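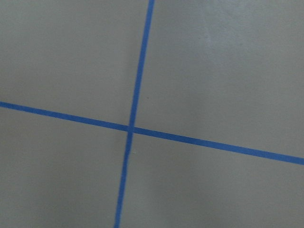
Two strips of blue tape crossing on a gray surface.

Section 5: Finding the Center and Setting Up Your Kalirham Floor Loom

Welcome back! If you have your side frames unpacked and your bag of bolts close by, you're ready for the part most new weavers enjoy (once their knees have forgiven them). Set aside a whole afternoon if you can, put the kettle on, and don't worry if you need to read a step twice. We wrote it for a first-timer.

You will need: the hex wrench from the small parts bag, a tape measure, a roll of low-tack tape, and a friend for step 4.

1. Choose your spot. The Kalirham needs 900 mm of clear space behind the back beam so that you can walk around and thread comfortably. A window on your left is lovely if you have one.

2. Mark the center of that spot with two crossed strips of tape, one running front to back and the other side to side. Press them down well, but don't fuss over making them perfect. They only need to guide your eye.

3. Lay the two side frames on a blanket with the stamped letter K facing up. Fit the lower crossbar and start all the bolts by hand. Leave them a little loose for now, please! Everything has to be able to shift.

4. With your friend on the other side, lift the frame upright and walk it over the tape until the notch in the lower crossbar sits above the crossing point.

5. Fit the breast beam, then the back beam, then the castle. Each beam should drop in under its own weight.

CAUTION: Never force a beam with a mallet. If it sticks, loosen the bolts by half a turn and try again.

6. Tighten the bolts, working from corner to opposite corner, and go around a second time after 10 minutes.

7. Hang the treadles as shown on the Plovetti sheet tucked into the treadle box.

Note: Older Wibisono treadles fit this loom too, but they hang 7 mm lower. Use the short cords with those.

Note: Wood moves with the seasons, so check the bolts again in August or whenever the air turns sticky. Sarahí Arellano, who tested our first looms at home, keeps her wrench on a hook under the bench, and we have copied her ever since.

Peel up the tape slowly once the loom is steady. Warping begins in Section 6.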